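Gripper week, day whatever. We have two sets of fingers to choose between, the Duser pair and the Lirel pair, and I have been asked for an opinion by people who will ignore it.

The Duser ones are stiff, precise and hate anything curved. Fine on blocks. Show them a rim and they sulk.

Lirel fingers are softer and cost 600 more, a sum I have had to justify to Camden twice since February.

Same 13 grasps for each set, same arms, same controller settings. I changed the settings once in the middle and had to start again — my own fault, lunch was late.
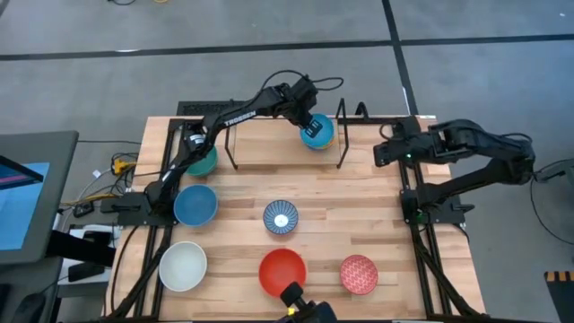

Bowls are the bit I care about. Plates you can cheat with, mugs have a handle, but a bowl wants the wrist at a proper angle and tells on you if it isn't.

Scores so far: Lirel ahead by 3. Duser ahead on not squeaking.

Wrist camera comparison next, once somebody finds the other bracket.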